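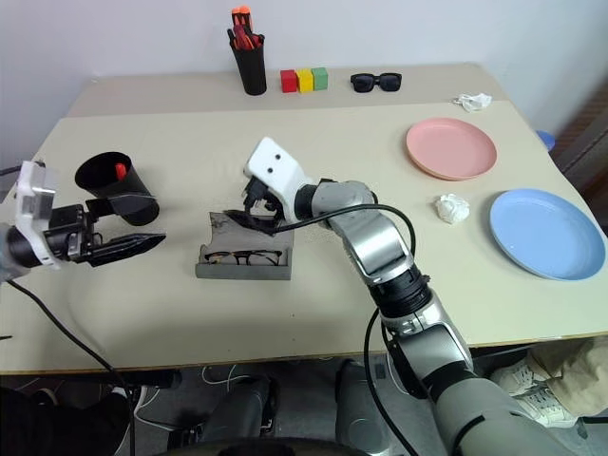 Review: Skiminix, a novel by Živko Dumitrescu

I picked this one up in February because the cover copy promised a ferry town, a missing ledger and two sisters who don't speak, and I'm a sucker for all of that. It's 454 pages, so pack snacks.

Skiminix is the name of the town, and Dumitrescu loves it to bits (maybe a little too much in the early chapters, where we get the full history of the fish market). Ilka Todorova comes home to sell her late father's boat and finds that her older sister has already promised it to someone else. Their first argument runs for eleven pages in a kitchen and I could have read twenty more! Both of them are right, both of them are awful, and the soup burns.

The ledger plot is shakier. I guessed who had it by chapter 42, and the chapters are short, so that's not even very late in the book. There's also a harbor inspector who keeps turning up to explain tides. I started skimming him, sorry.

What kept me going was the talk. Damir Georgiev did the translation, and the sisters' bickering sounds like real people in a real house, with all the half-finished sentences left in. He leaves a few local words alone too, and I never needed a glossary.

My copy is the Stilley paperback, and the print is small. I read most of it at the kitchen table with the good lamp on. The hardcover might be kinder if you read in bed.

I'd still hand it to anyone who likes family fights and bad weather. Four stars from me, and I've already put his first book, Ziltska, on hold at the library.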